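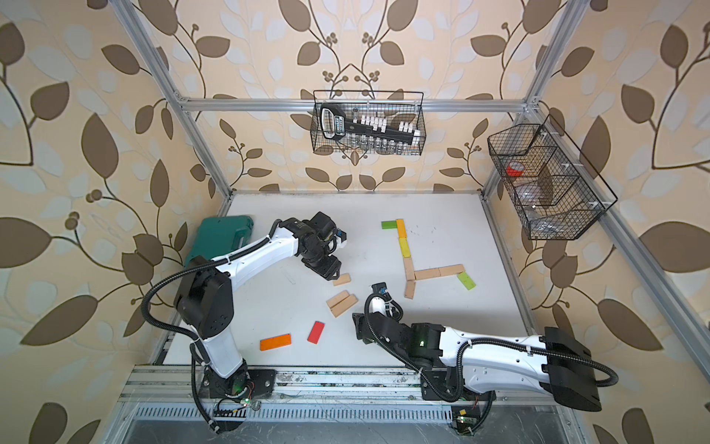
Miyuki Tsuchiya has sold wallpaper in Sevholm for long enough to distrust most of what is said about it. I went in July expecting to hear that patterned paper was back. She wouldn't give me that.

"It comes back every few years, according to people who sell it," she said. "I sell it, and I don't see it."
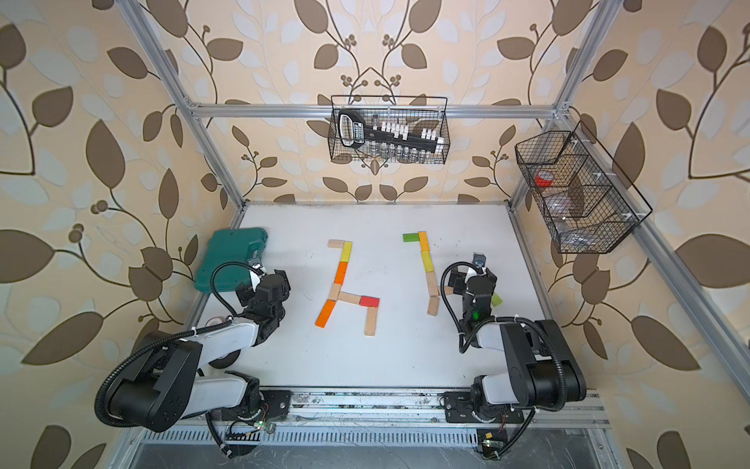
Her order book for the year had 423 rolls in it, and almost 90 of those went to one hotel. I said that sounded healthy. She said one hotel was not a trend.

She was no kinder about the claim, printed in the Pirkholm catalog, that a big print makes a small room feel larger. I have read it many times and have yet to meet anyone who measured.

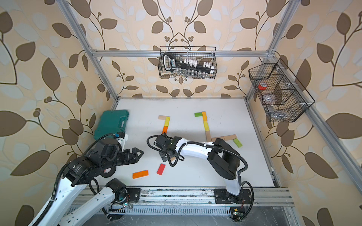
Price is where I pushed back. Tsuchiya charges 100 a roll for her better papers and says the paste and the hanging matter more than the paper. That may be so, but it is also what a shop with a hanging service would say. Large brown leaves with vines and little round berries, on cream, will show a bad seam whoever pastes it, and a buyer has to allow for waste when matching the repeat. She agreed about the waste. "Buy 4 rolls if you think you need three," she said, and I noted who gains from the fourth. 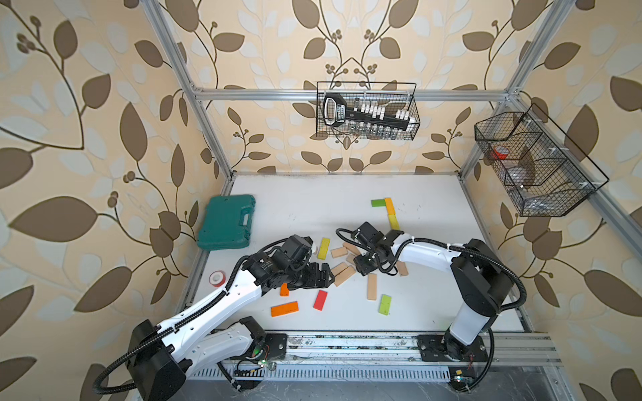
What she would not sell me

I asked about the peel-off kind from Vulov. "Try it in a closet first," she said.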